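Bokia leaf plate and Bensaid lidded basket: my review after a few weeks

Rating: leaf plate 3 out of 5, basket 4 out of 5

I ordered these two things together from the Valent home shop, in the same parcel as a set of toy fruit and vegetables for my daughter. I wanted something nicer than a plastic box to keep the toy food in, because it lives on our dining table most of the week and I have to look at it. So this is a review of a plate and a basket, but used for play and not for dinner. I hope it is still useful for somebody.

First the plate. It is the green leaf plate from Bokia, the large one, 26 cm on the longest side according to the shop. It has a gold rim and fine ridges in the surface like the veins of a palm leaf. In the shop pictures the green looked quite flat and a little cheap, but in real life it is deeper and it shines very well near a window. My first impression was that it is too pretty for a plastic banana.

The ridges are the thing I have most opinions about. They look beautiful, and small round toys do not slide around on them so much as on a smooth plate. The grapes stay where you put them. On the other hand, crumbs go into the ridges, and when we used the plate once for real cake I needed a soft brush to get everything out. The shop says hand wash only because of the gold, and I follow this. After three weeks the gold is still complete, with no scratches, but I am careful with it and my daughter is careful only sometimes. I would not give this plate to a child under five without an adult next to them. It is heavy enough to hurt a foot.

One more small complaint: the plate takes more space than you think. The wavy outline means that you cannot push it close to other things, and in a normal cupboard it wants a shelf for itself. Ours stands now on top of the bread box.

The basket is from Bensaid. It is woven rattan with eight sides, a separate lid and a green fabric lining. You close it with a little wooden peg on a string, which goes through the loop of cord on the lid. I bought it for the vegetables, so that fruit and vegetables have different homes. This has become part of the game, and there are long discussions about where the chilli belongs.
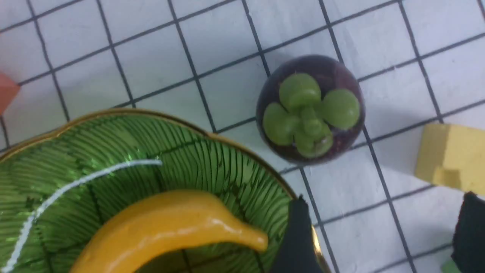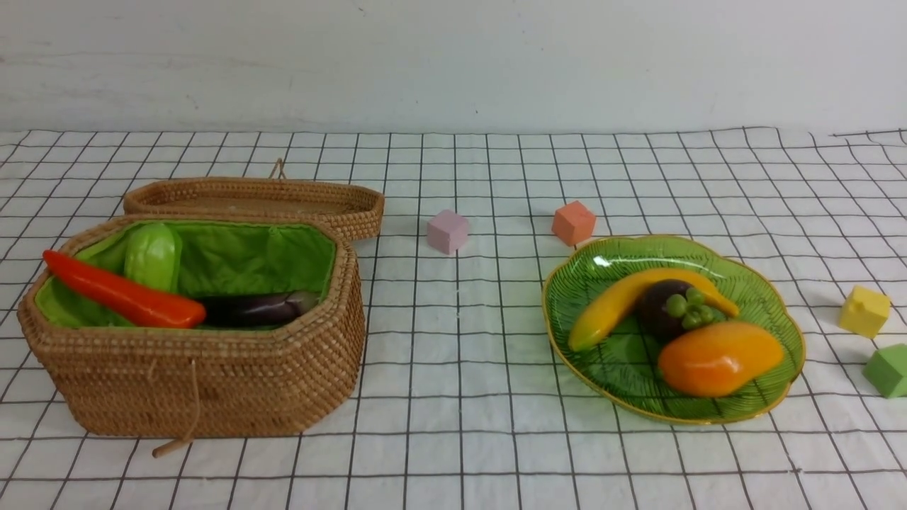 The leaf plate on our grid tablecloth, in both photos with the banana on it.

The weaving is tight and even, and I found no sharp ends, which was my main worry with small hands. I passed an old nylon stocking over all the outside, as my mother does with every basket, and it did not catch anywhere. The lining was a good surprise. It matches the plate nearly perfectly, although they are from different makers and I did not plan it. It does not come out for washing, so if you want to use the basket for bread you should put a napkin inside.

The lid I like less. It is fully loose, with no hinge, so it always ends up behind the basket or under the table. The peg is simple for an adult, but my daughter needed several days to learn it. Now she is proud of it and closes everything very seriously before bed. The string of the peg is thin and I think it will be the first part to break. I will change it for a stronger one in July when I have holidays and time.

About the size: the aubergine, the pepper and the long chilli go in, but the chilli prefers to look out over the rim. With the lid on you must lay it flat at the bottom first. If you have a bigger set of toy food, one basket is not enough.

The fruit and vegetables are from Grirnov and I will write only a little about them. The colours are strong, and the mangosteen is my favourite, very dark and glossy. I had never seen a toy mangosteen in a shop before. The foam cubes on the table are from an older game and did not come with anything here. They are cheap and light, and we use them as "money" when we play market.

Delivery took two days and the plate was packed well, in a lot of paper. The basket had only a thin bag, and it arrived with one side pressed in a little. I left it overnight with a bowl inside and it came back to its shape.

Would I buy them again? The basket yes, also as a present. The plate I would buy again only for myself, for the table when guests are coming. For toys a simpler one would do the job, and I would be less nervous each time it is carried across the kitchen – but my daughter does not agree, and she says the banana must sleep on the leaf.

Reviewed on Sunday, June 9, 2024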